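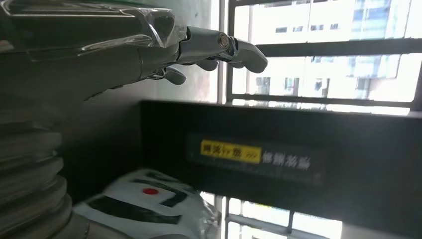 The Branon hand is a metal-fingered end effector fitted to a range of bench-mounted robot arms, and it is best known among maintenance staff for the care it needs between jobs. The hand was developed at the Strickland workshop as a gripping tool for light packing cells, and its segmented fingers, each ending in a blunt, rounded tip, can be opened and closed one at a time. Its bright finish is handsome and very easy to mark, so clear plastic film is wrapped over the back of the hand while it is being set up. The film creases near the knuckles and can work loose at the edge, where it needs watching once the fingers start to move. Much of the setup routine is done by posing the hand, often with one finger held straight and others curled under the palm, and checking each joint in turn.

Background

The first hands were sold under the name Zesto, and that name is still stamped on older control boxes. The Branon name was taken up when the finger joints were redesigned. The two versions look alike from a few feet away, but their parts do not interchange, and many workshops have learned this the slow way, with a drawer of pivot pins that almost fit. The later joint is a lovely piece of work. It turns on a single round pivot with a polished face, and a technician can feel wear in it with a fingertip well before the controller reports a fault.

A complete hand is built from 217 parts, counting fasteners. Most of them never need attention. The ones that do are the pivots, the tendon cables, the return springs and the tip pads.

Setting up

A new hand is mounted with the arm powered down and the wrist locked. The four mounting screws are started by hand, then tightened in a cross pattern. The cable bundle is fed through the wrist with enough slack for a full turn in either direction. Too little slack is the most common setup mistake, and it shows up as a finger that creeps closed whenever the wrist rolls.

With the hand in place, the controller is switched on in slow mode and the fingers are run through the posing sequence:

Open hand, all fingers straight
Closed hand, all fingers curled
One finger straight with the others folded, repeated for each finger
Half-closed hand, held for nine seconds

The third pose is the most useful, and experienced fitters are very fond of it. A straight finger makes a long lever, so any looseness at its base is multiplied at the tip, where it can be seen plainly. The fitter presses lightly on the side of the fingertip and watches the base joint. If the joint shifts before the finger flexes, the pivot is tightened by an eighth of a turn and the pose is run again.

The protective film stays on through all of this. It is trimmed away from the joints first, then peeled from the back of the hand at the end, working from the knuckles toward the wrist. Solvent cleaners are not used on the finish. A dry microfiber cloth takes off fingerprints – and there will be fingerprints.

Routine care

The standard service interval is 703 hours of running time. At each service the cables are checked for broken strands, the pivots are wiped and given one drop of light oil, and the tip pads are inspected for flat spots. Return springs are replaced at every second service whether or not they look tired.

Dust is the main enemy between services. It mixes with the oil and forms a gray paste in the folded joints, which see less movement than the base joints and hold on to dirt longer. Running the full posing sequence at the start of each shift keeps the paste from settling, and it also gives the operator a quick look at every finger before any work is loaded. A healthy hand makes a soft, even ticking as it closes. A click with a gap after it usually means a cable is riding over the edge of its guide.

Repairs

Most repairs can be made with the hand still on the arm. A finger is released by backing out its base pivot and unhooking the cable from the anchor behind it. The cable should be held under light tension the whole time, or it will slip back into the palm and the cover will have to come off. Replacing a finger takes a practiced fitter less time than finding the correct pivot pin.

Recalibration follows every repair that opens a joint. The controller stores 1,616 position values for the hand, and older Zesto boxes need the whole table reloaded, even when only one finger has been touched. The later boxes accept a single-finger update – a small change that was greeted with real joy in the trade.

Related equipment

The Bronum wrist adapter allows the hand to be fitted to arms with a smaller flange. It adds a little length, so the tool center point must be set again after it is installed. The adapter has its own pair of locating pins, and these should be cleaned whenever the hand comes off.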